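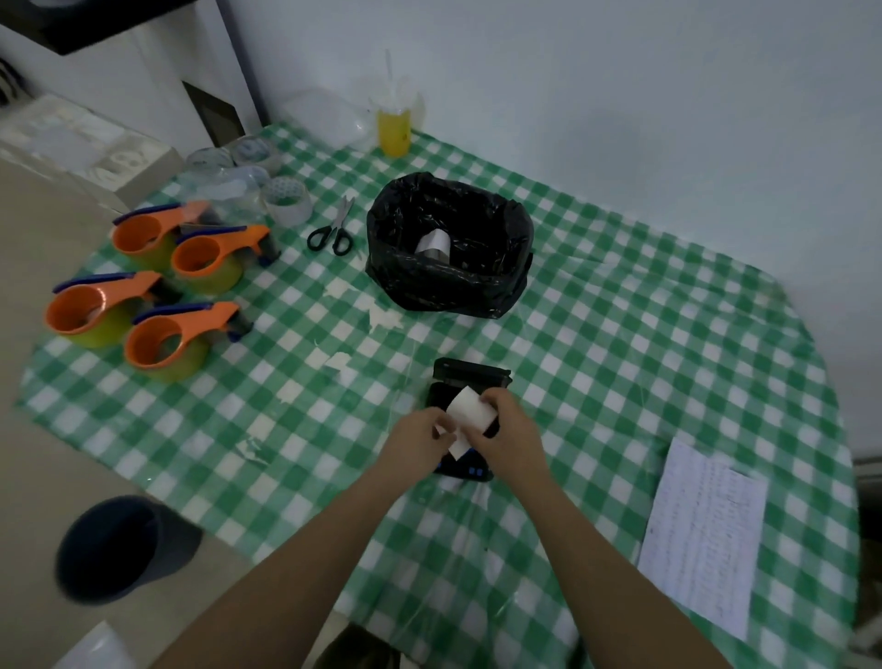

FICTION / SHORT STORIES

The Label Man

By the time Makis Liapis sold his house on Verdale Road he had packed 2,781 things, and he could prove it. Every one of them was on the list. The list ran to many sheets, in columns, in a hand so small that his sister said it looked like something ants had done on their lunch hour.

It had started in October as a sensible idea. The moving company, Şimşekoğlu & Sons, had sent a leaflet saying that a well-labeled box was a happy box. Makis was a retired surveyor of drains and had never been told before that a box could be happy. He read the leaflet two times. Then he went out and bought a Kikato label printer, four tape dispensers and enough tape to close up the house itself, with him in it if need be.

"Four?" said his sister Rena, who had come to help and was still wearing her coat.

"One for each kind of box."

"What kinds of box are there?"

He had not got that far. He lined the dispensers up on the kitchen table, two behind two, and they looked so much like a plan that he didn't need another one. They were orange. Their mother's checkered tablecloth was green. Rena said the table looked like a salad.

The printer was supposed to print a label, and the label was supposed to come away cleanly from its backing and go onto the box. In practice the label came away from its backing in the way that a cat comes away from a curtain. Makis spent the first evening picking bits of white paper off the tablecloth, and the ones he couldn't pick off he left, with the idea that the tablecloth was going in a box anyway. What would it matter to a box?

"You could write on them," Rena said. "With a pen. FORKS. Look, I've done it."

"Forks where?"

"In the box, Makis."

"Forks from where, though. Going where. Which forks."

She put the pen down. She had been married to a dentist for thirty years and knew when a person had stopped listening and was just waiting with his mouth open.

So they did it his way. Each thing got a number, each number got a line, and each line got a label. A potato masher was 114. The good scissors were 207, but they were also needed to cut the labels, so 207 kept going into its box and coming out again, and every time it came out he made a note in the margin. By the second week 207 had a longer history than most of the family.

Rena went home at the weekends and came back with soup. She brought news too, of people getting married and people having their hips done, and he heard it all with his head down, pressing a corner flat. Once she told him that their cousin in Skaditz had died, and he said "Oh no," and meant it, and then asked if she was leaning on 340 through 355.

The trouble came over the drinking straws.

They had stood in the kitchen since before their mother died, and nobody had drunk through one since the dentist's sons were small. Rena wanted to throw them out. Makis wanted to know whether they were one thing or many.

"They're straws," she said.

"Yes, but if I put 'straws' and the box arrives and one is missing, how would I know?"

"You wouldn't know. You'd be a man with fewer straws."

He thought this over. It was getting dark and the kettle was in a box, 88, under three others. He could feel the whole list tipping slightly, the way a floor does when there is a bad pipe beneath it. If the straws were one thing, then what about the buttons? What about the box of matches, already sealed, which he had counted individually and at some cost to his back?

"Mum used to bend them for us," Rena said. "When we were ill. You had one in your ginger ale and you cried because mine bent and yours had a split in it."

"I had a fever."

"You had a cold."

He looked at the straws for a while. Then he fed the printer, and it growled and gave up a label, and he held the paper down with both hands so it couldn't get any ideas. He peeled it off in one piece. It was the first one all week.

It said STRAWS (BENDY, RENA'S).

"There's no number on it," she said.

"No."

"You'll be up all night about it."

He was up until two. At two he came down in his socks, found the last sheet of the list, and wrote 2,782 at the bottom in pencil, very lightly, in a place where the sheet would fold. Then he rubbed it out. Then he ate what was left of the soup, cold, with a serving spoon, since the others were all sealed up in the happy box.

Şimşekoğlu & Sons turned out to be one son, large and polite, and a nephew with a bad knee. Makis met them at the door with the list held out in front of him like a tray. The son looked at the top sheet. He turned it over and looked at the back, which was also full.

"Very nice," he said. "My uncle wrote that leaflet, you know. He'd have liked you." He handed it back. "We mostly just look at which room."

Makis turned around. Down the hall stood almost 2,000 pounds of boxes, numbered, cross-referenced and taped on every seam, and there was not a room on any of them.

Rena already had her coat off. She was looking for the pen.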